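Tissu noir Zamwood : mon avis après un hiver de bricolage

Je cherchais depuis longtemps de quoi transformer un coin de pièce en petit fond noir, sans percer, sans peindre et sans vendre un rein.

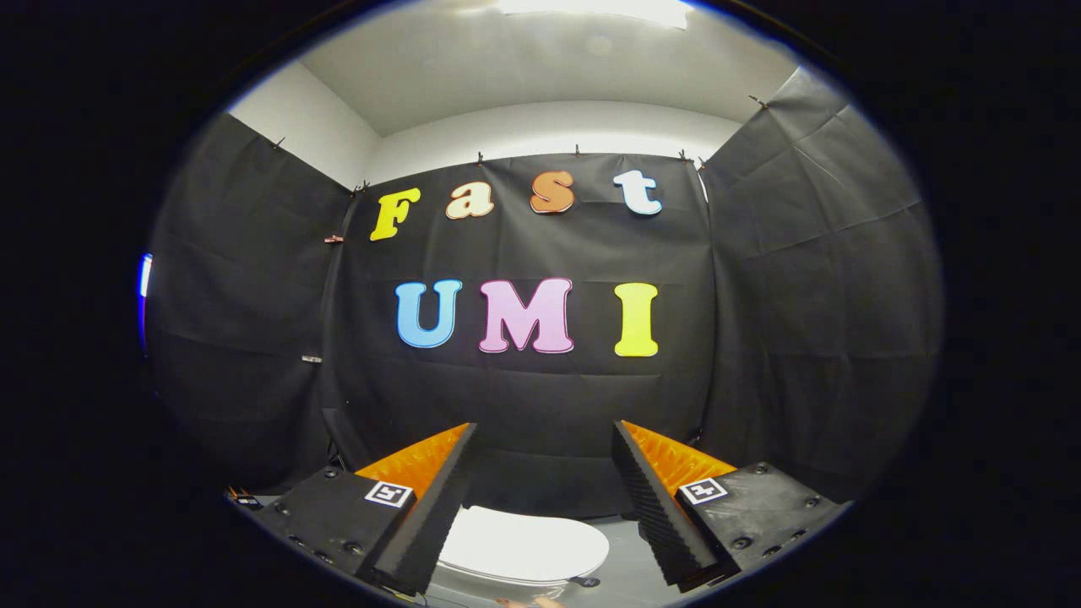 J'ai fini par commander chez Zamwood, sur les conseils de ma copine Ainhoa Calvo, qui coud des rideaux pour une salle de spectacle et qui a un avis très arrêté sur tout ce qui est noir (et il y a des noirs qui tirent sur le vert, je ne savais pas !). J'ai pris trois pans séparés : un grand pour le mur du fond, deux pour les côtés. Je vous le conseille, un seul tissu immense, c'est l'enfer à manipuler quand on est toute seule sur un escabeau.

Côté couleur, je suis ravie. Le noir est bien noir et les lettres colorées ressortent dessus comme des bonbons – le jaune et le rose surtout. Le bleu clair passe très bien aussi. Les lettres, d'ailleurs, ne sont pas vendues avec, on me pose la question à chaque fois. Prenez-les grandes, les petites se perdent.

Maintenant, ce qui fâche : les plis. Le tissu arrive plié en carré dans un sachet minuscule et il garde tout en mémoire. J'ai repassé le pan du fond un lundi soir, pendant presque deux heures, et il reste des marques, surtout dans la moitié basse. Le côté droit, je l'ai accroché tel quel par flemme, et il est franchement chiffonné, avec de grandes diagonales qui prennent la lumière près du haut. Si vous avez un plafonnier un peu fort, vous ne verrez que ça. Un défroisseur vapeur m'aurait sans doute simplifié la vie, mais le mien a rendu l'âme en mars.

Pour la fixation, j'ai utilisé des petites pinces sombres de chez Kovier, le sachet de 7. J'en ai mis six en haut et franchement ça suffit, rien n'est tombé depuis. Elles sont discrètes, elles serrent fort (attention aux doigts) et elles ne marquent pas le tissu. Dans l'angle de gauche, les deux pans bâillaient un peu, alors j'ai ajouté des pinces le long de la jonction, dont une cuivrée trouvée au fond d'un tiroir. Ça se voit à peine et l'angle ferme bien mieux.

Petit regret, j'aurais aimé un ourlet lesté en bas. La marque Zarkau en propose un, Ainhoa me l'a montré, mais il est plus cher et nettement plus lourd, et je ne suis pas sûre que mes pincettes auraient suivi.

Je mets quatre étoiles sur cinq. J'en enlève une pour le repassage, que je n'ai toujours pas digéré. Et je viens de recommander un pan pour l'entrée !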